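About Kurgate

Kurgate is an independent practice of chartered tax advisers and accountants. We act for owner-managed businesses, charities and private individuals on indirect tax, payroll and year-end compliance.
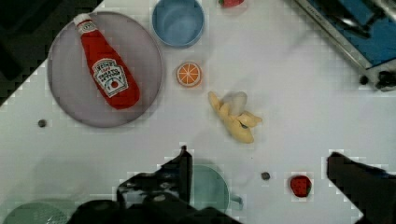

The practice was founded by Carol Staniforth, who had spent the earlier part of her career advising on indirect tax in a larger regional firm. It began as a single-adviser office dealing mainly with VAT registration and partial exemption. Payroll was added at the request of existing clients, and the accounts department followed when the practice merged with Barta, a bookkeeping firm whose client list is still served under the Kurgate name.

We now employ 20 people, of whom 7 hold a professional tax qualification. Three members of staff are currently in training. In our last financial year we prepared and submitted 3,967 returns of all types on behalf of clients, including VAT returns, corporation tax returns and personal self assessment returns.

What we do

Our indirect tax team is led by Ingvild Vik. The team advises on the liability of supplies, the recovery of input tax by partly exempt businesses, adjustments under the capital goods scheme, and the treatment of goods moving into and out of the United Kingdom. It also represents clients during compliance checks and prepares requests for statutory review where a decision is disputed.

Payroll is managed by Enikő Pap. The department runs weekly and monthly payrolls, operates the Construction Industry Scheme for contractors and subcontractors, and completes annual benefits reporting. Clients are asked to supply hours and changes by noon on the working day before processing. Information received after that time will be included where possible, but this cannot be guaranteed.

Anikó Vörös is responsible for accounts and corporation tax. Her department prepares statutory accounts for limited companies, partnerships and sole traders, and provides management accounts at intervals agreed with the client.

We do not carry out statutory audits, and we do not give investment advice. Where a client requires either service we will say so at the outset, and the client is free to appoint any suitable firm.

How we work

Each client is assigned a named adviser and a second adviser who is familiar with the file. Before any work begins we issue a letter of engagement setting out the scope of our services, the basis of our fees and the responsibilities of both parties. Work outside that scope is quoted for separately and is not started without written agreement.

Documents are exchanged through Wistari, our secure client portal. We ask clients not to send bank details, identity documents or payroll data by ordinary email. Paper records are still accepted at our office and are returned once the relevant return has been filed.

As a regulated practice we are required to verify the identity of new clients and, in the case of companies, of their beneficial owners. These checks are repeated from time to time during the engagement.

Our office

Our office is in Bikska House, where we occupy the first floor. There is a lift and step-free access from the car park. Meetings are by appointment and may be held in person, by telephone or by video call. During January the office remains open until 7pm for clients with self assessment returns outstanding, and normal hours resume in February.

Complaints and general enquiries

Any concern about our work should be raised first with the adviser named in the letter of engagement. If the matter is not settled, it may be referred in writing to Mariann Medve, Practice Manager, who will acknowledge it and arrange for it to be considered by a director who has had no involvement in the file. General enquiries, including requests for an initial meeting, should also be addressed to the Practice Manager.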